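Re: [finishes] Matte topcoat on worktops, cure and cleaning
From: Ginevra Farina

> We used the Gadwood waterborne on the last batch and got
> glossy patches where people rest their forearms. Is that
> undercure or wear? Bidasov suggested a second hardener dose.

Wear, most likely. A matte film gets its look from flatting agent near the surface. Rub it long enough and the surface levels out. Extra hardener will not change that, and past the data sheet ratio it tends to leave the film brittle. 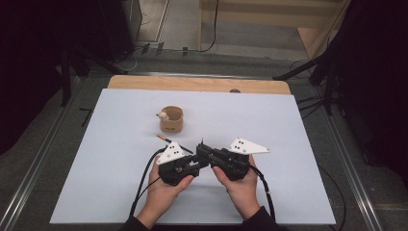 Page last modified: March, 16:10

To separate the two causes, put a drop of water on a glossy patch and another on a dull area, cover both, and leave them for 10 hours. Undercured film will whiten or soften in both places. If neither spot marks, the coating has cured and you are looking at polish.

I ran the Drisel rub tester on three panels with a felt pad at constant load. The first visible gloss change came at 1,000 cycles. The panel I left running was plainly shiny at 1,579 and I stopped there – the film was still intact. Panels had cured for 31 days on an open rack.

For cleaning, use a damp cloth and a neutral detergent. Melamine sponges are abrasive and will produce the same patches in an afternoon. The Vishwakarma wipes left a residue on my panels that reads as gloss until it is rinsed off, so check for that first. 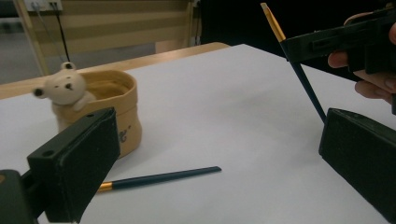
White tabletop, wood edge behind.

Recoating a patch on its own shows a ring. Scuff the full top with a gray pad, wipe down, and recoat edge to edge. Stir the can from the bottom – the flatting agent settles.

Which sheen level was on the Gadwood label?

Ginevra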